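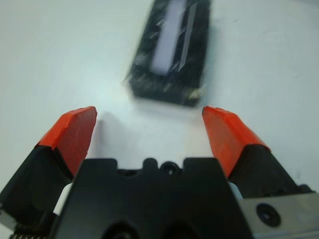 Unit 3: Friction, Surface Finish and the Limits of the Simple Model

Mar 30, 2020
By Olga Toledo

These notes cover the dry friction part of the course. Students who missed the first session should read the section on normal force in the course reader before starting the problems.

1. The basic relation

When two solid bodies are pressed together and a sideways force is applied, the contact resists sliding. Up to a certain value the resistance equals the applied force and nothing moves. The largest value it can reach is written

F = mu N

where N is the normal force and mu is the coefficient of static friction. Once sliding starts, a second and usually smaller coefficient applies. The two should be kept apart in written work. Use mu_s and mu_k, and do not drop the subscript halfway through a solution.

The relation says nothing about contact area. A brick on its broad face and the same brick on its narrow end need the same force to start sliding, within the accuracy of the model. Most students accept this on paper and then forget it in the lab report.

2. Where the area goes

No machined surface is flat at small scale. Two surfaces touch at the tops of their high spots, and the true contact area is a very small part of the area measured with a ruler. When the load increases, the high spots deform and the true area grows in proportion. The friction force depends on the true area, so it grows with load. The apparent area drops out.

Two conditions are built into this argument:

The high spots must be far enough apart to deform independently.
The material must not flow so easily that the surfaces close up completely.

Metals on metals at moderate load meet both. Soft rubber often meets neither, and its coefficient falls as pressure rises. For rubber, felt, leather and most adhesive films, a single tabulated value of mu is of little use unless the pressure is given with it.

3. Coefficients are properties of pairs

A coefficient belongs to two surfaces and the condition between them. "The friction of steel" has no meaning. Steel on dry oak, steel on steel and steel on oiled steel are three different entries. Humidity, dust, oxide layers and finger grease all change the value, and finger grease is the most common cause of bad data in our lab. Clean both faces and then handle the blocks by the edges only.

4. The incline test

Place the block on the board and raise one end slowly. Record the angle at which the block first moves. Then

mu_s = tan(theta)

The mass cancels. A block of 800 g and a block of 2000 g with the same finish should slip at the same angle, and any steady difference between them is worth a paragraph in the report - check first that the board is not bending under the heavier one.

Raise the board by the screw. Lifting by hand adds vibration, and vibration lowers the measured angle. Wait between adjustments. Static friction rises slightly with the time the surfaces have been at rest, so the waiting period has to be the same in every run.

5. Worked case: a held block

A block of weight W is held between two vertical faces, each pressing with force P. Friction acts upward on both sides. For the block to stay up,

2 mu_s P >= W

so the smallest pressing force is W / (2 mu_s). With W = 12 N and mu_s = 0.4, P = 15 N on each side. If one face is covered with a different material, the two coefficients are added: P = W / (mu_1 + mu_2). This assumes that both contacts reach their limit together - for stiff faces they may not, and the safe choice is to use the smaller coefficient on both sides.

6. Problems

a. Repeat the case in section 5 with mu_1 = 0.4 and mu_2 = 0.6. Give both the summed result and the safe one.
b. A crate rests on a ramp at 20 degrees with mu_s = 0.5. Find the extra force along the slope needed to start it moving downhill, as a fraction of its weight.
c. Explain why mu_s can be greater than 1, and name a pair of materials for which this is likely.

Solutions are to be handed in on paper to Yolanda Esteban, with units shown on every line. Corrections to the October version of these notes have been included in sections 2 and 4.

Related items
Unit 2: Normal Force and Free Body Diagrams
Unit 4: Rolling Resistance
Lab Sheet: Cleaning and Storing Test Blocks
Table of Material Pairs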